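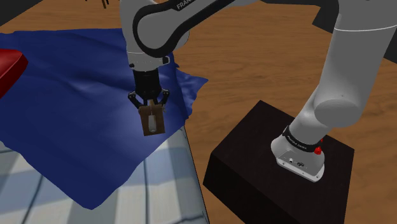 No. 15

March 29, 2023

I have now spent more evenings on the pretend robot than I ever spent on the garage shelves it was supposed to help me clear. Jayson Baluyot, who shares the workshop with me and pays for slightly more of the heat, has started asking when the arm arrives. The arm lives on my computer, Jayson. It takes up no bench space and you should be grateful.

The simulated one is a Franka, bolted to a black box on a wooden table I will never have to sand. Its job this month is to hold a little brown block with a white peg on it over a blue cloth, then put the block down somewhere sensible. The block was easy. The cloth has eaten my life. I wanted wrinkles, I got wrinkles, and now every run slows to a crawl while the machine thinks about laundry. The log from last night has 1,038 lines in it, most of them complaining about one corner.

I did let the cloth hang over the front of the table, which Yavuz Kurtuluş says is asking for trouble. He's right, but my real bench looks exactly like that, with a drop cloth sliding off the front, and I'd like the practice to resemble the misery.

Things changed since No. 14:

Cloth friction up, twice. Went too far, came back a bit.
Grip force down. The old setting was suited to walnuts.
Red thing on the left stays put. I'm tired of moving it.
Project renamed Plernimow, because Kerekes was already the name of a folder full of bicycle parts lists.

The home-built version is still a base plate, 2 motors and a bag of screws from Nornico that fit nothing else I own. I've told Jayson it'll be on the bench in May. He wrote that on the wall in marker, with some 3 question marks after it.

Next time, the corner. If it still folds under itself I'm switching to a placemat.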